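Wool socks keep felting, what am I doing wrong?

clonach_kate
Joined: April
So I finally splurged on good wool socks and after a couple of months they're stiff as cardboard at the heel. I wash everything on warm with whatever detergent is on sale. My sister says hand wash only, but I have two kids and a job, come on! Is there a middle ground?

wulley
Cold, gentle cycle, inside out, mesh bag. I've done it that way for years and only lost one pair. The dryer is what kills them, so hang them up.

mirandaknits
Going to disagree with wulley a little. My machine's "gentle" still spins at 900 and it wrecked a pair I'd knit myself (I was so mad). I turn the spin way down now, or I just soak them in the sink while I do dishes.

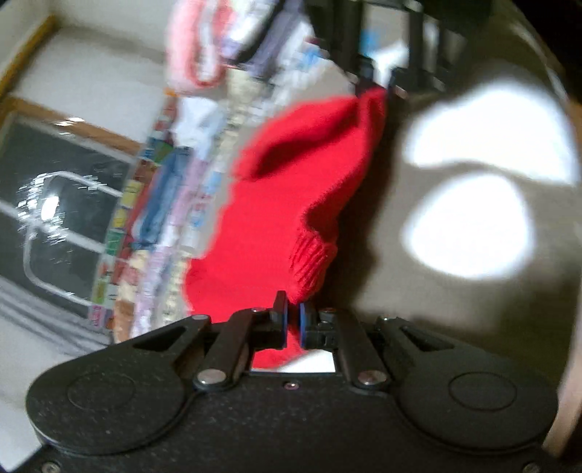
And please don't hang them by the cuff with heavy clips, the ribbing stretches out and then they slide down into your boots all day. Lay them flat on a towel!

wulley
Flat takes forever in my basement. I fold them over the line at the middle and the cuffs are fine. Never had one slide down.

udeo13
Detergent matters more than either of those imo. Get one without enzymes. Also wool doesn't need washing after every wear, I air mine out overnight and get 2 or 3 wears easy.

clonach_kate
Three wears?? You haven't met my feet lol. OK, trying cold and the mesh bag first. Can the stiff ones be saved?

mirandaknits
Nope, sorry. Mine turned into dust rags.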